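Search this site... Go

How Do You Save Electricity for Later?

By Hernán Benavides
16 June 2023

When I was little I thought there was a giant tank of electricity somewhere outside town. I figured it sat on a hill like a water tower, and every time I turned on my lamp a bit of it dribbled down the wires into my room. I even asked my aunt what color it was!

She didn't know what to tell me, and I don't blame her. Electricity is strange stuff. The power in your wall right now was made right now, or close enough that you'd never notice the difference. A generator is spinning someplace, or sunlight is landing on a panel, and the energy goes racing along the wires to your house almost as fast as light.

So what happens at night, when the solar panels stop working? What if it's windy at three in the morning and everybody is asleep with the lights off? That's a whole lot of good electricity with no one around to use it. We need a way to put it away for later, the way you'd put half a sandwich in the fridge.

My favorite way is to push water up a hill.

Water up, water down

I'm not kidding. It's called pumped storage (the long name is pumped-storage hydropower, if you want to impress a grown-up), and people have been doing it for more than a hundred years.

I went to see one last August. It's at a place called Hondar, past Villanueva, and you have to ride up a very twisty road to get there. There are two lakes. One is at the top of a mountain and one is at the bottom, and the top one sits 390 feet higher than the other. A fat pipe runs between them, down through the inside of the rock. I wanted to walk inside the pipe and was told no.

When there's extra electricity, from a windy night or a sunny lunchtime, big pumps switch on. They suck water out of the bottom lake and shove it all the way up to the top lake. Pumping water up a mountain is hard work, and it uses lots of energy.

But the energy hasn't disappeared. It's sort of hiding in the water, way up there. Scientists call it potential energy. Anything heavy that's up high has some. A bowling ball on a shelf has it. You have it when you're sitting at the top of a slide.

Then dinner time comes, and everyone goes home and turns on the oven and the TV and the washing machine all at once. Somebody at Hondar opens the valves. Whoosh! The water comes roaring back down the pipe and pushes on the blades of a turbine, which is like a pinwheel, only it's made of metal and bigger than my kitchen. The turbine spins a generator, and the generator makes electricity.

The part I like best is that in lots of these places the pump and the turbine are the same machine. Run it one direction and it's a pump. Run it the other direction and it's a turbine.

Do you get it all back?

Nope. If you use a certain amount of energy to pump the water up, you get most of it back when it comes down, but never the whole amount. Some energy turns into heat as the water rubs along the pipe. Some of it turns into heat in the machines, and a little turns into noise. (It was so loud in the turbine hall that I had to wear earmuffs, and I could still feel the floor buzzing in my teeth.)

Every kind of storage loses a little. Your tablet battery does it too. Have you ever felt it get warm while it was charging? That warmth is energy that never made it into the battery.

What else could you use?

Batteries, of course. The ones that store power for a town are packed into metal boxes as long as trucks, lined up in rows behind a fence. Batteries are quick. They can start sending out power in less than a second, and you don't need a mountain, which is handy if you live somewhere flat.

You can also store heat. Some power plants use mirrors to heat up salt until it melts, and it gets so hot that it can boil water hours after sunset. The steam spins a turbine, just like the water did at Hondar. (Turbines show up everywhere once you start looking.)

Then there's the flywheel, a heavy wheel that you get spinning really fast with a motor. As long as it's spinning, it's holding energy. When you want the energy back, the wheel turns a generator and slows down. Flywheels are good for short bursts. They wouldn't be much help for a whole night.

And there are people who want to lift heavy blocks with a crane and lower them again! It's the same idea as the lakes, just with blocks.

Try this one

You need a spool of thread that's all used up, a pencil, a piece of string, tape, and an eraser. Tape one end of the string to the spool and tie the eraser to the other end. Stick the pencil through the spool so it can turn freely, and ask a friend to hold both ends of the pencil out past the edge of a table. Now wind the string up by turning the spool with your fingers.

Your fingers are the pump. The eraser is the water. When it's all the way up, hold the spool still for as long as you like. The energy just waits there. Let go and the eraser drops, and the spool whirls around like a tiny turbine.

My best try was 23 turns of string. After that it got tangled. 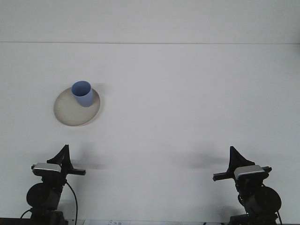
Grodata wrote in to ask why we don't just build a top lake and a bottom lake near every city, if water works so well. Good question! You need a high place and a low place close together, plus plenty of water to fill a lake with, and a lot of cities don't have those. Cidititz is as flat as a pancake, so a pumped lake wouldn't do much good there. Building a lake also changes the land for the animals and people living on it, so everyone has to think hard before the digging starts.

If you do live near some hills, look at a map and see if you can spot two lakes close together, one a lot higher than the other. Sometimes the top one has very neat, smooth edges, like a giant bathtub. That's a good clue that people made it. Ask at your library, too. Mine had an old map of the Hondar tunnels that was bigger than the desk, and I got to unroll it on the floor.

Contact | © 2023 Hernán Benavides | Back to top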